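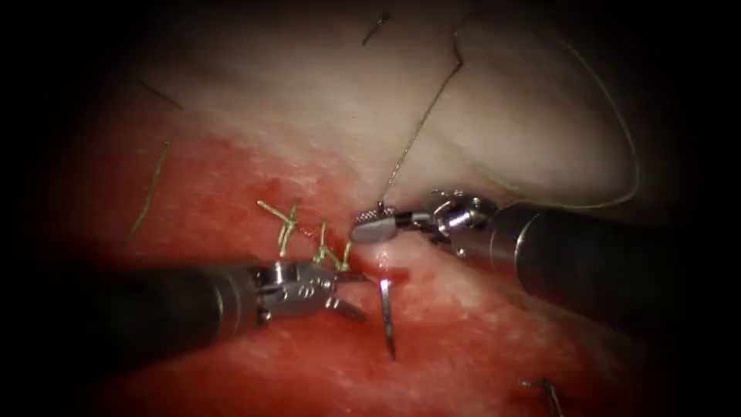

Cerkville, November

Posted by Markos Michailidis

Home | Records | Concerts | About me | Older posts

I have listened to the new record of Geerts for one week now, mostly in the kitchen and two times on the night bus. It is called "Detusora" and it has nine songs. My first opinion was not very good. The drums are quiet, and the singer, Teodora Omerović, stays so low in the first song that I raised the volume and then was frightened when the guitar came in.

On Wednesday I tried again with headphones, and I liked it much more. The third song, "Bandamex", begins with one bass note which Shinji Ishida repeats for almost a minute. Then there is an accordion - I did not expect an accordion - and the melody goes up like in the old dance songs my uncle played at weddings. Teodora sings the second verse in Bosnian. I understand maybe a third of the words, but I have sung it the whole week.

The middle of the record is weaker for me. Two slow songs come one after the other and they have nearly the same chords. I would put the short piano piece between them. My friend Orestis does not agree, he says the piano piece must be the end, and we have written each other too many messages on this matter.

They pressed only 200 copies on vinyl. Mine has number 50, written by pencil inside the cover. The paper is thick and smells of ink, and the lyrics are printed so small that I needed my reading glasses.

Geerts will play here at the end of the month, in the small hall behind the train station. The last time I saw them they were still three people, and the guitar amplifier stopped working in the second song. They finished the concert without it, and I still think that was the best version of "Salt Road". I have bought two tickets already, so Orestis has to come with me.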